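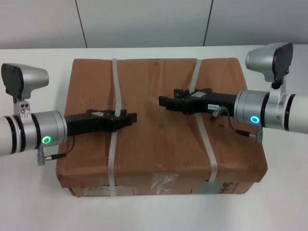 Mathias Strebel wrote under my last post that plastic straps are a waste on anything lighter than a sewing machine, and that good brown tape would do the same job. He may be right about tape on a bare box. Over paper I don't trust it, as the paper tears and takes the tape with it.

I still do two straps, running the same way, set in from each end. One in the middle lets the ends of a wide box bulge. The paper goes on first and I don't mind the creases.

Old labels are another matter. I used to leave them on, and in September last year a parcel for Driswood went back to Lorndale on the strength of one. It took 131 days to turn up again and the jars inside were fine, which annoyed me more than if they had broken. Now I peel them or cover them with a strip of paper.

The Farkas parcel cost me 6 pounds more than I had planned - my own fault for picking a wide box when a tall one would have gone in the cheaper band. Next is the lot for Hurstead, mostly books, so small boxes only. I have 163 metres left on the roll of strapping and will use it up before I try the tape.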